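4.2 Washing Plates in the Basin

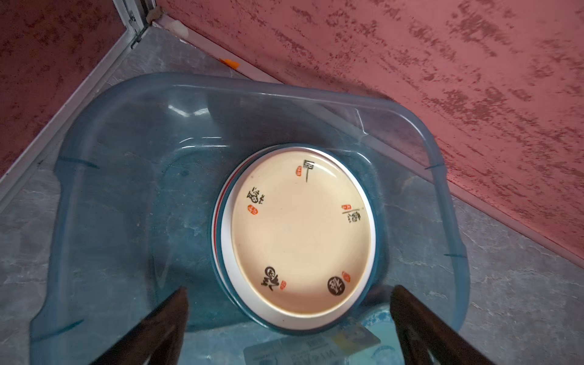
Set the basin on a level floor, clear of the walkway. A corner works well.

1. Scrape the plates and stack them in the middle of the basin, widest at the bottom. Keep the stack low.

2. Add warm water until the top plate is just covered, then a small squirt of dish soap. Soak for 17 minutes.

3. Wash from the top down with a soft sponge. Go lightly over painted characters and colored rims – scouring pads dull them.

4. Lift the plates out one at a time.

Note: Empty the basin with a cup before moving it.

Caution: Do not pour in boiling water. Never carry the basin with plates inside.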